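Questions fréquentes – Les consignes de bouteilles à l'épicerie Lumska

Quelles bouteilles reprenez-vous ?
Toutes celles qui portent notre étiquette de consigne, et aussi celles de la limonaderie Bonden, avec qui nous travaillons depuis l'ouverture. Pour les autres, passez quand même nous demander, on trouve souvent une solution !

Faut-il les laver avant de les rapporter ?
Un petit rinçage à l'eau claire suffit largement, et vous pouvez laisser l'étiquette (Ashraful Cassim, qui tient la caisse, vous en parlera mieux que moi, il a ses idées sur la colle).
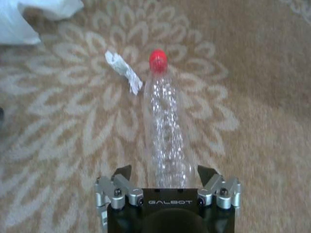 Temps de lecture : 2 min

Combien me rendez-vous par bouteille ?
25 centimes, en monnaie ou en bon d'achat, comme vous préférez. Le bon reste valable jusqu'à la fin du mois de juin.

Et si j'ai perdu mon ticket ?
Aucun souci, nous n'en demandons pas. Venez simplement avec vos bouteilles, de préférence debout dans un cabas ou un casier, et sans les bouchons.

Puis-je en rapporter beaucoup d'un coup ?
Bien sûr ! Au-delà de 62 bouteilles, un petit mot la veille nous rend service, le temps de dégager un coin dans la réserve.

Le point de retour de Meltport est-il toujours ouvert ?
Oui, il a repris le 23 mars, avec les mêmes horaires que le magasin.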